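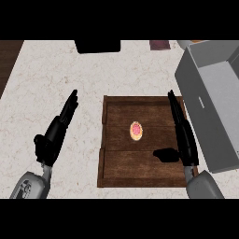 Bheki Baloyi asked whether you set the arms up first or the collision shapes first when you bring a simulated cell back after a physics engine update. Collision shapes. Details below, for the two-arm counter cell we call Vekness.

The update landed on Thursday. Everything loaded, no errors in the log, and the pick success rate fell through the floor. So the fault was in something the loader does not check.

First job: freeze both arms at home and step the world with no commands at all. 5 seconds of simulated time, then compare every object pose with the start. If anything has moved, stop there. Tuning a controller on top of a drifting world wastes a day.

The tray had moved. A small creep towards the grey box, a little more each step. The mesh looked fine in the viewer, but the collision hull had been rebuilt on import and the underside was no longer flat.

Fix: threw away the automatic hull and built the tray by hand from plain boxes - one for the floor, one for each rim. Ugly in the collision view, quick to solve, and it stays put. The grey box already had the same treatment, so it came through the update unharmed.

Zinhle Mathebula's rule, which I have adopted: anything a hand has to reach into gets hand-built collision shapes. Automatic hulls like to fill in the hollow, and then your fingers land on a lid that is not drawn.

Second job: home poses. Ours are stored as joint angles, never as hand positions. The solver is free to pick another elbow if you store hand positions, and after an update it sometimes does.

Left and right get checked separately. Left was clean. Right had one wrist joint with its zero offset applied twice, once in the model file and once in the cell config. The old engine ignored the one in the config. The new one reads it. Deleted it from the config and left a comment in the model file.

Third job: grip. Move at low speed, close the hand, hold, then watch the contact list and not the render. You want steady contacts from the fingers and the thumb. If they flicker on and off, the render will still look like a decent grasp.

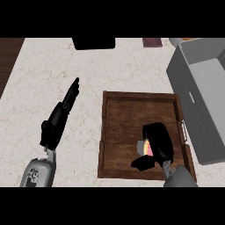 Ours flickered. Contact stiffness was too high for the time step, so the fingers bounced against the surface at a level you cannot see. Brought stiffness down from 291 to 143 in our config units and left friction alone. Change one number, run again, write it down.

Finger torque limit was next on the list. It sits at 70 in the same config and did not need touching. I mention it only because Iestyn Llewellyn doubled it the last time this happened, and it hid the stiffness fault for most of April.

The idle arm matters as well. While the right hand works in the tray, the left gets a hold command every step. Leave it uncommanded and it sags under gravity until it touches the counter, and from then on your contact log is full of rubbish.

Routine from here: the no-command drift test runs before every batch, the home pose check after any change to the model files, the grip test after any change to the engine. Results go in the cell log next to the config version.

Still open: the tray handle has no collision shape at all. Chantelle Mahlangu wants one added before the next batch. I will do it tomorrow and rerun the drift test.

Threads > Simulation > Cell upkeep > Vekness

Contact | © Clevberg | Back to top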